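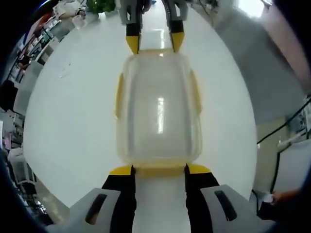

Visitors to the Sunday open day at the Dadeck workshop in Lirurby could try the hand-held grippers for themselves. The lead engineer on the Utemis project spent part of the afternoon answering our questions between demonstrations.

The task on show was two-handed handling of household items, among them a clear plastic food container with a latch tab on each side. "People expect us to begin with something difficult," the engineer said. "A clear box is difficult. It gives the camera very little to work with apart from the edges and whatever light is bouncing off it."

Each gripper has two fingers with yellow tips. The tip material is now in its second version. The first wore through after 395 grasps on the bench, which the engineer described as "poor, but at least repeatable". The current set has done more than 72 hours of use and is checked every March along with the rest of the equipment.
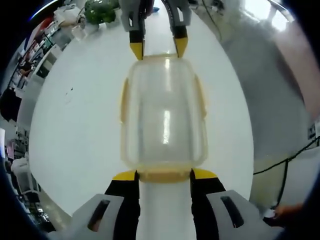
The container lengthwise between the two grippers, yellow tips at either end.

Asked why the work is done with two grippers when one could pinch the rim of a light box, the engineer pointed to the load. "Empty, yes, one will do it. Put soup in and it tips. We want the same grasp for both cases, so we teach it from both ends."

Recordings made by hand are used to train the arms at the Munteanu site, where the same fingers are fitted. The engineer would not give a success rate for the arms. "It depends which box. With the lid on, the figure is decent. With the lid off, the walls flex and the grip has to be lighter. We haven't settled the force limit."

A full session consists of 47 recordings, with a break after each block. Visitors were asked for 2 each. Most of them squeezed too hard, according to the engineer, and moved the hands at different speeds. "We keep those as well. They are labelled separately."

Work on closing the latches is due to start next. It will need a narrower tip, and the drawings for that are still being checked.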